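Temska – fan translation patch, English, version 2

Temska is a puzzle adventure for handheld consoles, and it was released only in its original language. This package contains the English patch and the text files we used to make it. It does not contain the game. You need your own copy.

What is inside

patch/ – the patch file
script/ – 1,485 lines of dialogue, original and English side by side
names.txt – 385 names of items, places and monsters
notes.txt – explanations for the jokes we had to change

How to install

Make a backup of your game file first. Open any patching program that supports the xdelta format, choose your game file, then the patch, and save the result under a new name. Old saves work, but please load them from inside a town. If you load in the Puneck caves, the map can show wrong letters.

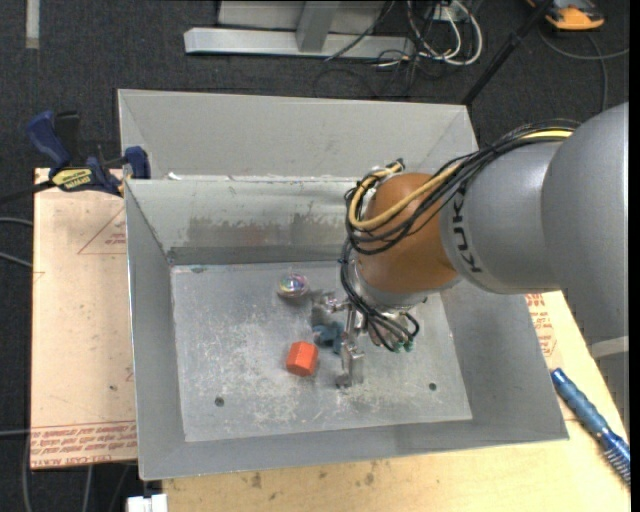 Known problems

In 35 lines the text is still too long for the box, mostly in the shop of old Chu. The ending credits are not translated yet.

Credits

Translation: Araceli Campos, Joaquim Bastos
Tools and font: Jabari Swai
Testing: Tiago Teixeira

The script may be reused for other languages if you keep our names in it. Last update: July 24, 2024.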